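Etent: notes on the folding and tidying folder

Hi! I'm Aqeel Lodhi, and this is the README for the tabletop half of Etent, my collection of pictures of household stuff in ordinary messy states. If you came here for the drawers and shelves, those live in the Pallby folder and have their own notes (longer than these, sorry).

What's in the folder: up to 2000 stills of cloths, bags and small odds and ends on tables. Some are neatly folded, plenty are just dumped, and a lot are somewhere in the middle, which is the part I like best. I sorted everything by hand into 60 groups, going mostly by what the main item is. Cloths get their own groups by color family, so navy and black are separate even though I mixed them up all the time in June and had to go back and redo a bunch.
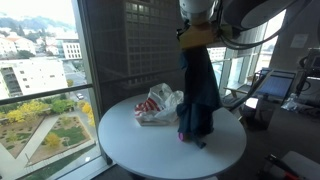 Bags were the hardest thing to label. A thin plastic shopping bag never sits the same way twice, and if you can half see through it, do you label the bag or the stuff inside? I went with the bag. When something shows through and I couldn't tell if it was printing or contents, I put "unclear" in the notes column and moved on. Please don't "fix" those unless you're really sure!

Small things peeking out from under fabric get the tag "partial" plus a color. I don't guess at what they are.

The labels file has one row per picture: group, main item, other items, state (folded, heaped, hanging, spread), notes. "Heaped" and "hanging" can both be set on the same row.

Known problems: 30 rows still use my old names from the Sæther version, where "heaped" was called "pile." Window light changes a lot between morning and late afternoon, so whites can look pretty blue. Groups 2 and 14 overlap and I haven't decided which one to keep.

Use it for whatever you want, just mention Etent somewhere. Corrections go in the fixes file at the top level, one per line, with the row number first.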